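From: Lorna Ritchie
To: golanora-recovery list
Subject: Re: [golanora-recovery] Where are we with the relief fund and the hall?

Sorry for slow reply all, been up at Mivham most of the day and there's still no signal past the bridge. Will try to take these in order. Typing fast so forgive the spelling.

> Lorna, could we have an update for those of us who've moved away
> since the flood? I'm in a rented flat in Pimelier until at least
> September and only hear things third hand.
>
> 1. Is the second round of household grants open or not? The
> poster in the chemist says yes, the website says no.
>
> 2. What's happening with the hall? My mother was told it was
> being knocked down.
>
> 3. Is anyone going to do anything about the river path? It has
> been taped off since the water went down and the tape has blown
> into the field.
>
> 4. There was talk of a get-together in July to mark the year. Is
> it happening, and is it meant to be a sad thing or a nice thing?
> I'd want to know before bringing the children.
>
> Thanks for everything you're doing. I know it's a lot.

1. Grants. Yes open. The poster is right, the website is out of date and I've asked twice for it to be changed. Second round is up to 500 pounds per household, same form as before, the green one, but you do NOT need to send the insurance letter again if you sent it in the first round. Just write "already sent" in box 9. People renting count. People who have moved away count, as long as the address that flooded was in Golanora or Mivham. I know of several families who didn't apply first time as they thought others needed it more. Please apply. The money is there to be spent and if it isn't claimed it goes back to the county pot and we will have a job getting it out again.

Closing for forms is the end of July. Paper ones through the door at the old post office, not the hall, the hall letterbox has been boarded over and I found four in a puddle behind it.

2. The hall. It is NOT being knocked down. I don't know where this started. What is coming down is the lean-to at the back, where the chairs and the panto costumes were kept, which was under water to the light switches and has shifted off its footings. The main building has been looked at by the engineer and he is happy with the walls. Less happy with the floor. The floor has to come up, all of it, and the joists under the stage end are rotten and probably were before the river got anywhere near them.

Bawa have quoted for the floor and the rewiring and we're waiting on one more quote to compare. If you know a joiner who would look at it then send them my way this week and not next. What we've got in the bank plus what's been promised covers the floor and most of the electrics. Doesn't cover the kitchen. We may open without a kitchen and bring flasks. I'd sooner have people back in the building with flasks than wait another winter for a cooker.

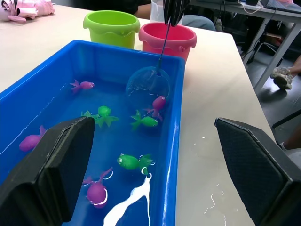
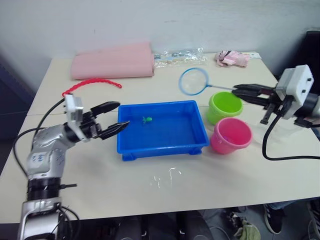
Also on the hall, we need somewhere dry to keep the stuff that was rescued. At the moment it's in my brother's barn and he wants it back for hay. The piano has gone, sorry, I know people were hoping. The keys had swollen and the back had come off it. The honours board is fine. The war memorial plaque is fine and is in my spare room wrapped in a duvet. If anybody has a garage with a decent door please shout.

3. River path. Going round in circles with this one. The council say the bank belongs to the river people, the river people say the path on top of the bank belongs to the council. I've now got both of them to agree to come and stand on it at the same time, which has taken since March. No date for the work itself. Until then please stay off it, tape or no tape. There's a stretch below the weir where it looks solid and it's hollow underneath — you can put an arm in from the river side. I've put two hurdles across at the Mivham end and somebody keeps moving them for their dog. Please don't.

The school are still walking the long way round by the main road and I've asked for the temporary speed signs to stay up till the path is open. Had a "we'll look into it".

4. July. Yes it's happening. We went back and forth on sad or nice and I think it ends up being some of each. Short bit at the bridge first, a few words and a minute's quiet, nobody has to come to that part if they don't want to. Then food in the top field. Bring the children, definately. Bring your mother too, tell her the hall will still be standing and she can go and look at it.

It starts 2 in the afternoon. Parking in the top field and not on the verge, the verge is still soft and we had to tow a van out. If you're coming from Pimelier the back road is open again but only just, single track by the quarry with lights. The bus is back on its normal route.

If you lost photographs in the flood, there will be a table with all the ones people have sent in copies of. So many albums went. If you've got any old ones of the village, fetes, weddings, the snow, whatever, please scan them or lend them to me and I'll get them scanned. Put names on the back in pencil, NOT biro. Even quite dull ones. Somebody sent me one of a bus shelter and three different people asked for a copy.

Other bits I had written down:

Dehumidifiers. Still have a few out on loan and have lost track of who's got them. If you have one and you're finished with it let me know, there's a family on the lower row whose walls are still not right.

Fund total. I was asked for this on the phone and said I'd put it on the list. The last plant sale plus the tin at the garage came to 595 and that's gone in with the hall money, not the household money, as agreed at the spring meeting. Minutes are pinned up in the old post office window if you want to read them, bottom left, behind the missing cat.

Talking to someone. The drop-in is still running and hardly anyone is using it now. I know a year sounds a long time, but I had a bad week with all that rain in April, couldn't sleep, up and down looking out at the water. If that's you as well then go, they're very kind and you get a decent cup of tea. You don't need to book or to live in the village any more.

Flood warnings. If you have changed your phone number or moved back in, you have to register again, it doesn't carry over. Takes a couple of minutes. I only found out mine had lapsed when next door's went off and mine didnt.

Think that's everything. If I've missed something reply to the list and not just to me, I'm losing track of who I've told what. Will write again once the second quote for the floor is in.

Lorna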